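PLAY MATERIALS AND THE CLASSROOM
Handout 6: Sorting and storing building bricks
Trallden Early Years Certificate, Unit 3
Revised 13 March 2019

Reading for this session: Stevens course reader, section on loose parts. Bring the storage worksheet from Handout 5.

1. Why bricks get their own session

Building bricks are the material students ask about most during placement. They are used every day, they come in many shapes, and they end up in the wrong box more than anything else on the shelf. The brick stock at the Plunden practice room is 864 pieces. At the September check, 621 of them were in the correct bin.

2. Working from a tray

Put out a small amount at a time. A shallow tray with raised sides keeps the bricks together and still lets a child see every piece. Choose a tray color that contrasts with the bricks. Orange on blue is easy to read from across a table, and a white piece that has strayed in shows up right away.
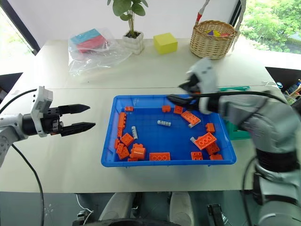 Should the bricks be sorted by color or by shape first?
Sort by color first with children under four, then by shape once the color groups are made. Older children can start with shape.

Shape takes longer because the same brick looks different on its side or upside down. Let children turn a piece over before they decide where it goes. Terms to use with them:

Brick: full height, with studs on top.
Plate: flat and thin, with studs on top.
Stud: the round bump that holds the next piece.

Use the same words every time. "Flat one" and "plate" in the same lesson will confuse the group.

3. Moving bricks to the bin

Large bricks go in a plastic bin with smooth walls. Before a color goes back on the shelf, look over the floor of the bin for two things: pieces still joined together, and pieces heaped in a corner where a small one can hide. Pull joined bricks apart unless the next activity needs them as a row. Spread the heap with a flat hand and look again.
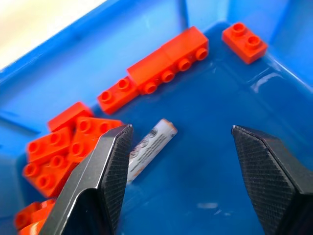 4. Labels and the shelf

Each bin gets a picture label on the front and a Pondix stock card on the back. Write the color, the size and the date of the last check. No bin should hold more than 100 large bricks, or a child cannot carry it.

Before next session: complete the storage worksheet for one bin at your placement and note how long the sort took. Worksheets go in the tray outside room 3034.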